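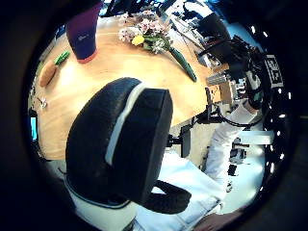 I finally read the Tumia write-up properly, all of it, appendix included, and I'm less impressed than I was in July when everyone was passing the headline round.

The claim is that you can teach an arm to tidy a table from demonstrations collected with hand-held grippers, with no robot in the room while you collect. Fine. I believe that part. They gathered 1,796 demonstrations and kept 1,497 of them, and the reason given for dropping the rest is one line: "poor quality". Judged by whom? If you throw out the awkward goes, you've made the problem easier before training starts.

Then there's the 90 per cent. It comes from 4 objects, all of which were in the training set, on the same table. Marisol Carrillo asked about this in the comments under the Pelkonen summary and was told that new objects are "future work". I've been reading that phrase for years.

My other grumble is toy food. A toy bread roll doesn't squash or shed crumbs the way a real one does. I'd like to see one trial with an actual loaf.

Theerawat Thongsuk thinks I'm being unfair, and that the tracking results are worth having on their own. He may be right there. The section on marker tracking is careful and says plainly where it fails, and I wish the rest had been written the same way.

They say the Hinari version will have a second table and a held-out set. I'll read it when it's out.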